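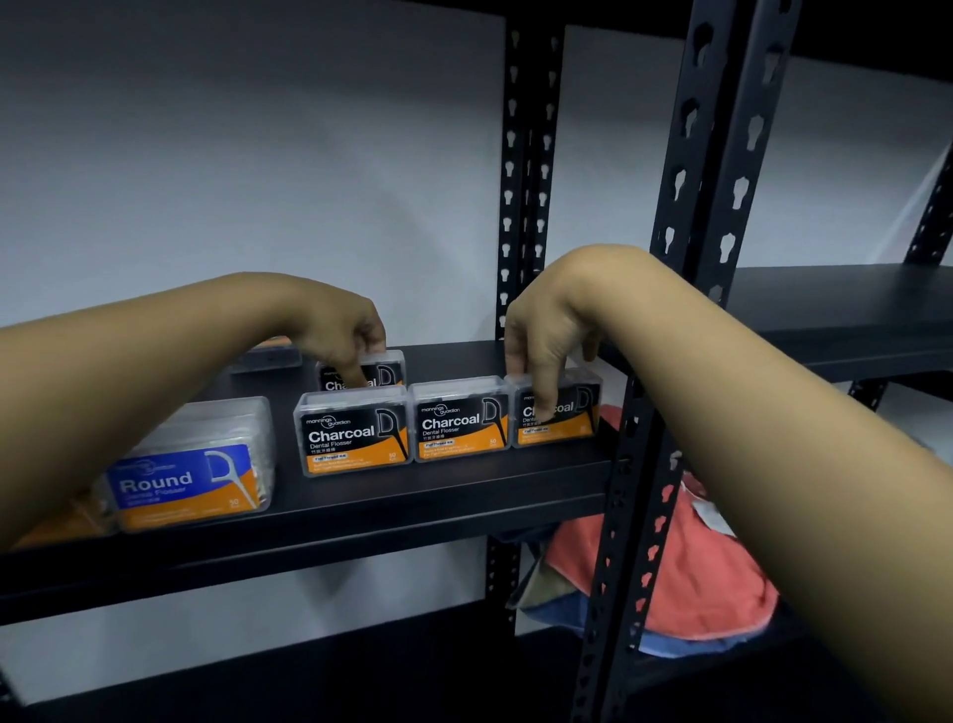 According to the comment left in the Holier log, the shelf height is wrong for the arm and we should drop it two slots before anyone tunes anything else. Whoever wrote it didn't sign. I read it Sunday night and disagreed, then measured, and now mostly agree.

State of the build: Harb is the two-finger arm on the wheeled base, Plorley is the planner that tells it where to put things. Task is still shelf facing. Boxes go on the black slotted rack in rows, fronts out, small gap between neighbors. Clear plastic flosser boxes are the current stock. They are light, they slide on the steel, and the plastic throws highlights that confuse the depth camera. Charcoal and Round are both in the set and both labels have an orange band along the bottom, so color on the lower third of the label is useless for telling them apart. Crop to the upper part.

Reference sequence done by hand first. Both hands on the shelf at once, one on the back row, one on the front. Harb has one arm, so the two-handed steadying has to be replaced by order of operations: back row down and released before the front row is touched. Plorley had it the other way around until this week.

Reach check. With the base parked square to the rack, the wrist clears the front upright by less than the planner assumed. The collision model had the upright as a thin post. It is angle iron with a real flange on it. Redrew it as an L and re-ran the stored poses:

Poses tested: 1341
Reachable, old model: 1031
Poses lost with the L-shaped upright: 167, all on the side next to the post

Dropping the shelf gets back most of the lost ones on paper because the elbow can stay high. It also crowds the level below, where the folded fabric is. Option two is to leave the shelf where it is and park the base at an angle. Have not tried that with the real arm. The casters drift on this floor and I don't trust the parking repeatability yet.

Gripper pads. The Sundemura pads are too soft for this. They hold, but the box rotates a little in the grip when the bottom edge touches the steel, and then it lands angled. Tried a strip of bicycle inner tube glued over the pad face. Less rotation, more sticking on release. Backed the opening speed off to half and the box stopped following the finger out. Leaving it there.

Release height: lowered from 6 mm to 2. At 6 the box bounces against its neighbor. At 2 it sets down quietly, provided the shelf plane is right, and the shelf plane is only right if the plane fit ignores the front lip. The lip is thick enough to pull the fit up. Masked it out by hand for now — needs to be automatic before the rack gets moved again.

Also noticed that the keyhole slots in the uprights come through as noise in the point cloud. You get bits of wall through the holes, and the filter eats the post around them. Filled the uprights in as solid in the static map.

To do:
Move the shelf down two slots, keep the old height marked with tape.
Re-run the pose set, same seed.
Automatic lip mask.
Second pad strip, thinner rubber.
Answer the comment in the Holier log and ask for a name on the next one.

Power supply was warm again after the long run. Fan is spinning. Will put a thermocouple on it before the next session.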